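Laboratory Diary, Soft Goods Handling Study
Skernside Building, Upper Floor
February, second week of gripper comparison

8:40 a.m. The station was opened and the morning checks were carried out in the usual order. Both arms were brought to the home position, the joint readings were compared with those stored at the close of the previous session, and no difference was found that called for a new calibration. The left wrist had been refitted overnight by the workshop, and the work order was signed and placed in the binder. The room was quieter than last week, the air handling unit having been repaired.

The purpose of the present phase, as set out in the plan approved in January, is to compare the two sets of fingers supplied for the bimanual station. The first set, from Zwane, is long and tapered. The second set, from Lakier, is shorter and carries a flat pad with a ribbed face. The controller, the wrists and the head camera are to remain the same for both, so that any change in the results may be put down to the fingers. The Zwane set is under test this week. The Lakier set will be mounted once 100 attempts have been logged with the first.

At the close of the previous session 30 attempts had been entered, all of them with folded hand towels. The study lead, Busisiwe Radebe, asked that the towels be set aside and that clothing be used from this point on. Her note to the team observes that towels have even edges and one weight of cloth throughout, and that a finger which does well with them may still do poorly with a garment that has print, trim and seams. The undersigned agrees.

9:25 a.m. First attempts with clothing. The garment is placed by hand in a loose heap on the padded surface, to the left or right of center according to the printed schedule. The arms then start from the raised position. An attempt is counted as good when the garment is lifted clear of the surface with one finger set closed and stays held while the second arm comes across to take a free edge. An attempt in which the cloth is lifted but lost before the second arm arrives is entered as partial. The operator may not touch the garment once the arms have started.
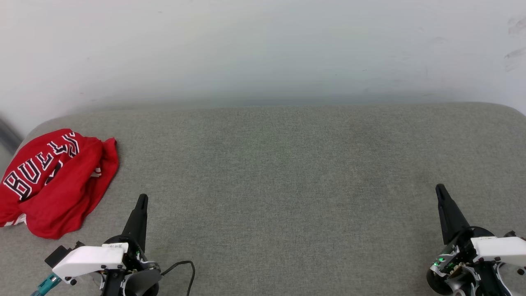 Head camera view. Red jersey at left of the surface, Zwane fingers on both arms.

The head camera gave a satisfactory view in this layout. The lettering on the jersey served as a convenient guide in reviewing the recordings, as the word BULLS runs up across the folds and any turning of the cloth can be followed by the letters. The same cannot be said of the plain garments tried later in the morning, for which the reviewer had to rely on the hem alone. It is recommended that at least one printed garment be kept in every group.

With the jersey on the left, the left arm has a short approach and the right arm a long one. The controller handled the short approach without difficulty. On the long approach the right arm slowed twice before reaching the middle of the surface, and the log shows a velocity limit being applied. That limit was written for the hard bench in the old room and was carried over when the station was moved. A request has been sent to the controls group at Jillton to have it reviewed. No change will be made locally in the meantime.

10:50 a.m. Pause for review. 17 attempts with clothing had been entered by this hour. Observations on the Zwane fingers are recorded below while they are fresh.

The narrow tip goes in under a fold very well. Where the cloth stands up from the surface, even slightly, the finger enters and closes on two or more layers, and the hold is firm. Where the cloth lies flat the result is less even. The tip presses into the padding, the padding gives way, and the finger slides over the cloth without gathering it. This was not seen on the hard bench, and the earlier bench figures should be read with that in mind.

A second point concerns seams. On three occasions the finger closed on a seam alone. The lift was good at first, and then the seam rolled out of the grip as the weight of the garment came onto it. A slightly rougher inner face might help. The workshop has a roll of thin rubber sheet that could be tried, but only after the agreed attempts are complete, as a change made now would spoil the comparison.

The cable at the left arm was discussed briefly. It lies in a loop over the surface between the two arms and then runs down over the front. Ms. Radebe asked that a clip be fitted before the crossing motions are tested at full speed. The workshop has been informed.

1:15 p.m. Work resumed. The afternoon was given to the second camera setting, with a shorter exposure, at the request of the vision group. Their concern is that the light gray surface and the white wall together lead the automatic setting to choose poorly, and that the black fingers lose detail as a result. The recordings were made with the exposure fixed by hand. On first viewing the edges of the fingers are clearer, and the shadows under the cloth somewhat heavier. The vision group will give its own opinion.

2:40 p.m. A fault was reported by the right wrist and the session was halted under the standard procedure. The message indicated a loss of communication lasting nearly 30 milliseconds. The wrist was powered down, the connector was reseated, and the self-test passed. The attempt in progress was struck from the log and repeated. Should the message appear again, the spare wrist is to be fitted and the event reported to the supplier in writing.

3:30 p.m. Final attempts of the day, all with the garment to the right of center. The left arm now had the long approach and showed the same slowing that had been seen on the right in the morning. The two arms therefore behave alike in this respect, and the finding has been added to the request sent to Jillton.

4:20 p.m. Arms returned to home, power off at the main switch, recordings copied to the project drive. Outstanding for tomorrow: cable clip, left side; reply from the controls group; second reading of the three seam cases with Ms. Radebe at 9:00 a.m.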